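Feed > Research notes > Thread

Latest Threads Papers About

Search this account

Grasp labels from a hand-held gripper, without a wrist force sensor. Short thread on what we changed at Lusbridge and what it did.

1/ Starting point: 26 objects, 4,000 demonstrations, all collected by hand with the two-finger tool. Clear bottles gave us the worst labels by a wide margin.
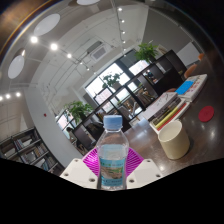
Obeidat asks whether depth would fix it. Partly. Our depth returns on clear plastic are mostly holes, and filling them moves the estimated contact point up or down the bottle.

2/ So we dropped object pose as the label. The new label is finger gap over time, plus tool pose. Contact is the first sample where the gap stops closing while the trigger is still moving.

3/ The bottle's own surface is never used. Opaque things like cups go through the same code path, no special case.

4/ Failure mode: soft walls. The gap keeps shrinking after contact, so onset is marked late. We now fit 2 slopes and take the knee. Worst remaining error is 5 frames, on half-full thin bottles.

5/ Policy trained on the new labels closes earlier and squeezes less. It still releases too high over dark glossy tables. Cause unknown. Could be reflections, could be tracking drift near windows.

6/ Labeling code is in the Dellero repo under gap_onset. The Hotell split is held out, please don't train on it. Slope thresholds are per finger pad, so refit if you swap pads.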